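Acta de la reunión de seguimiento — Nave de textiles, Kurkstead
Noviembre, 9:30

Asistentes: Busisiwe Mokoena (coordinación), Hjalti Baldursdóttir (inventario y lavandería), dos personas del turno de mañana.
Excusa su ausencia: el representante de Rostix.

1. Acta anterior
Se aprueba sin cambios. Queda pendiente la firma de la hoja de entregas de Pledilbridge.

2. Inventario de paños
Baldursdóttir presenta el recuento cerrado a final de mes: 1641 paños blancos de tejido gofrado, de los cuales 247 se retiran por dobladillo descosido o deformación. El resto pasa a doblado. Los retirados se guardan en saco aparte hasta que el proveedor responda a la reclamación.

3. Criterio de doblado
Se discute el punto de agarre. Mokoena propone coger siempre el paño por la esquina, con el dobladillo grueso a la vista, y alinear borde con borde antes del primer pliegue. El tejido de celdilla cede al tirar desde el centro y el pliegue sale torcido. Se acuerda adoptar este criterio para todas las piezas gofradas; las lisas siguen con el procedimiento actual.
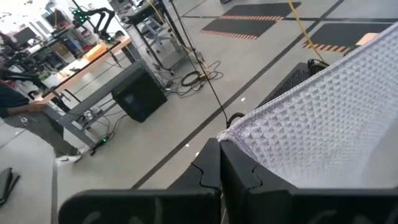

El paquete estándar queda fijado en 4 pliegues por pieza y etiqueta en el lado corto. Vídalín pide recibir la primera remesa, de casi 200 unidades, con este formato. Baldursdóttir advierte que las bolsas disponibles son estrechas para ese grosor — hay que probar una antes de confirmar el envío.

4. Suelo y orden
Se recuerda que los recortes y restos pequeños se recogen al acabar cada tanda. Los cables sueltos se enrollan y se dejan fuera de la zona de paso. Las alfombrillas oscuras de borde naranja y negro se mantienen en el suelo; su limpieza pasa a la rutina de cierre.

5. Tareas
— Baldursdóttir: prueba de embolsado y reclamación al proveedor.
— Mokoena: hoja de doblado revisada, una copia por mesa.
— Turno de mañana: separar los paños lisos que siguen mezclados en la estantería del fondo.

6. Ruegos y preguntas
Se pregunta por el cambio de detergente. Rostix no ha enviado la ficha técnica y el punto se aplaza.

Se levanta la sesión a las 10:15.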